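Parley's stitching arms get their own shift at Skorholm

The workshop at Skorholm has handed part of its suturing work over to a pair of robot arms, and I went along on Thu 8 June to see what that looks like from the bench side. I write the staff news page, so I mostly wanted to know what my colleagues do all day now!

The short version is that they tie a lot fewer knots. The system is called Parley, and since November it has been taking on the practice closures that used to be done by hand, one after another, by whoever drew the short straw. The team has logged 1,090 closures so far, a bit past the 1,000 they were hoping for by summer.
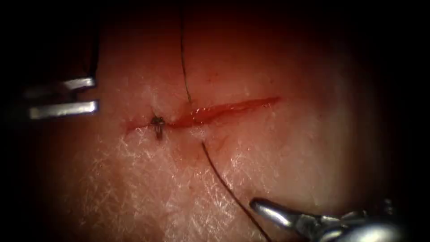
One stitch tied and the next one threaded through.

I used to think of suturing as one job. Sit next to the people who do it and you find it's a whole string of little ones - picking up the thread, crossing the wound, tying, trimming, moving along. The bench staff know every one of those steps in their fingers, and a good part of their week now goes into going over closures on a screen and marking the spots they'd have done differently. Some of them love it. One told me her neck hasn't felt this good in years, and another said he misses having something in his hands (he's asked to keep one hand-tying session a week, and he got it).

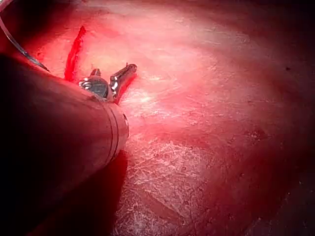 Rowena Clegg
Staff news writer, Pletavcombe

The rota has changed too. There used to be two people on every bench, all day. These days one person looks after the arms while the other does reviews, and they swap after lunch, so the afternoons feel a lot less like a slog. Of the 51 people in the department, 10 have done the full Parley training, and the next group is already signed up. The training is longer than I expected, with plenty of time on when to step in and stop the arms, and I'm told the stopping part is what everyone gets nervous about.

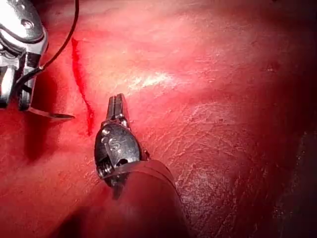
Will anyone lose their job over this?
Managers say there are no cuts planned, and the bench staff who've moved over to reviewing are on the same pay and the same grade.

I did ask about that more than once, by the way, and I got the same answer each time. What people grumbled about to me was smaller stuff. The review screens are in the cold room at the end of the hall, the log wants every closure named in a very particular way, and lunch swaps get messy when a session runs over.

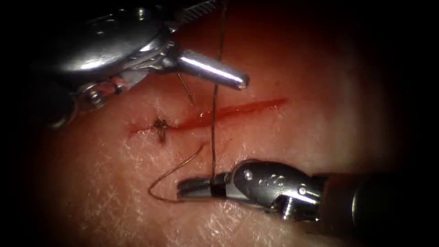 The log, at least, is getting fixed. A simpler version is on its way, and the reviewers have been asked to try it out before everyone else has to use it. They're also pushing for a second screen and a couple of decent chairs, and I'll let you know how they get on with the chairs.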